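Does a Tidy Bench Save Time? Report on the Shared Workbench Project
Practical Trades Course, Zenovcombe
Group: Elli Lahtinen, Teemu Hämäläinen, Sandamali Wijesinghe
Supervisor: Sirkka Räsänen

1. Why we did this

The handbook for our course says that a worker who gives every object a fixed place on the bench will finish sooner and make fewer mistakes. It says this on page one and again in nearly every chapter. It never says how much sooner, or compared with what. Our group wanted to know if the claim holds up on a bench like ours, where plumbing parts and electrical controls get used by different people on the same day.

We should say up front that we did not expect much. Two of us had already spent a term under the "Plikel layout," which is the zone system the workshop uses, and we had both lost parts under it just as often as before.

2. What the Plikel layout asks for

The bench is split into halves. Electrical control gear goes on the left and stays there. Plumbing goes on the right, on a soft mat so that fittings don't roll and don't scratch. Whatever part is being worked on goes in a shallow dish. Everything else belongs at the back.

On paper that is fine. Our complaint is that "at the back" is not a place. It is where things go when no one has decided about them.

3. Method

We ran 53 sessions in January. In each one a student had to fetch a named part from the bench, check it against a card, and put it back. Half the group's sessions used the layout and the rest used the bench however the last person left it. Teemu kept the times. Elli wrote down every wrong pick. Sandamali reset the bench between sessions, and she would like it noted that this was the longest job of the three and is not in any of the timings.

That last point matters. If a system saves a few seconds when you reach for something and costs several minutes when you set it up, somebody is paying for it. The handbook counts the reaching and leaves out the setting up.

4. Results

We logged 1067 fetches in total. There were 17 wrong picks. We had hoped the wrong picks would fall mostly on one side, and they did not. They were spread across both conditions and were mainly small fittings of similar size that had been mixed up before the session started. A layout cannot fix that.

Times were a little better with the layout for large items and no better for small ones. We don't think the difference for large items means much. A big control box is easy to find wherever you put it.

The dish was the one part that all three of us ended up liking. A single fitting on a plate is hard to lose, and you can turn it over and look into the openings without chasing it across the table. Sirkka Lindqvist, who teaches the plumbing half, had told us this at the start and we had not believed her.

5. Problems with the layout

The left half fills up. Push-button control boxes are bulky, and once four of them are out, along with the smaller panels behind, there isn't any room left to work on one. The layout treats that half as a work area, but in practice it is storage. 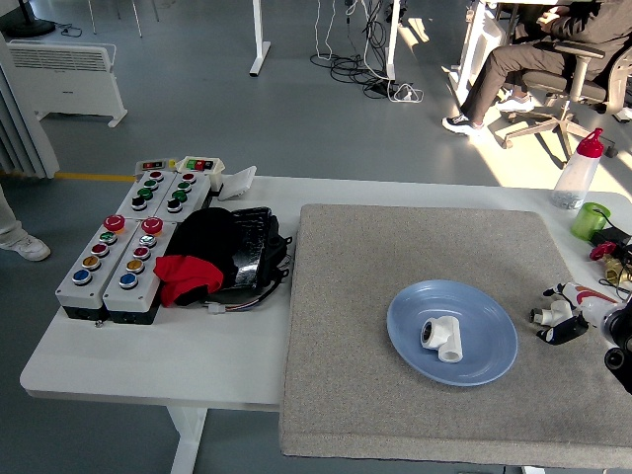 The right half has the opposite trouble. The mat takes up a big square of table for the sake of one part, while the squeeze bottle, the green cup, and the power adapter end up sharing the back corner. The brass fittings with the red valve handle sat off the mat too, although they are plumbing and by the rule should be on it. When we asked which rule applied we got two answers from two teachers.

We also looked at the Kordestani method, which sorts by how often a thing is used instead of by trade. We only had time for 2 trial sessions, so we are not going to pretend they show anything.

6. What we would change

Keep the dish. Use a smaller mat, or put all the plumbing parts on the one we have. Store any control box that isn't part of the current task on the shelf. Give the back corner an actual list of what is allowed in it, and time the setting up as well as the fetching.

The supplier, Zarnalora, sells labeled trays that are supposed to solve the mixing of small fittings. We asked for a sample and have not had a reply. We would want to test them the same way before the workshop spends money on a full set.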